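FOR IMMEDIATE RELEASE
Friday, May 22, 2026

Stimodport opens a hand-painting table for its little white shoes in Pickering

PICKERING – I'm Rhys Ashby, I run the workshop side of Stimodport, and I get to write this one myself because I've been pestering everyone about it since February. Starting next month, you can come in and paint your own miniature shoe at our shop in Pickering!

If you've bought from us before, you know the Paltano line. They're tiny slip-on shoes, glossy white when they reach the table, and for years we only sold them finished. People kept asking if they could do the stripes themselves (my niece asked loudest), so we said yes.

The colors we've settled on for the first season are black and red, with a pale tan in between if you like things calmer. I love how uneven the lines come out when they're done by hand – a bit thick in the middle, thin at the ends. 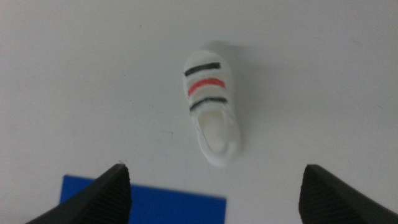

Black, red, tan and black again across the top of a white shoe. 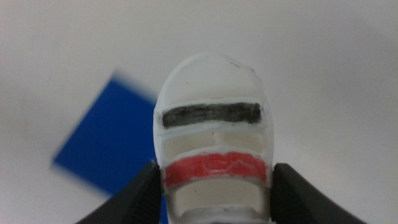

Each session runs 2 hours and seats are limited, so please book ahead. You get one shoe, all the paint you want and an apron, plus a small box to carry your shoe home in. Kids are very welcome with a grown-up. We've put aside 600 blank shoes for the summer, and when those are gone we'll have to wait on the next batch from Harnov.

Our painter Adelmo Ferri will be at the table for the first 2 weekends. "Start with the black and go slowly around the curve," he told me when I made a mess of my first one. "If the red gets streaky, leave it streaky. I like to see where the brush went."

We're also giving 125 free seats to local school groups. Teachers can ask for them at the counter or call the shop during opening hours, and we'll find a morning that works for the class.

Bookings for everyone else open today at the Pickering shop. Reporters who'd like to come by and paint one are welcome too, just ask for Rhys.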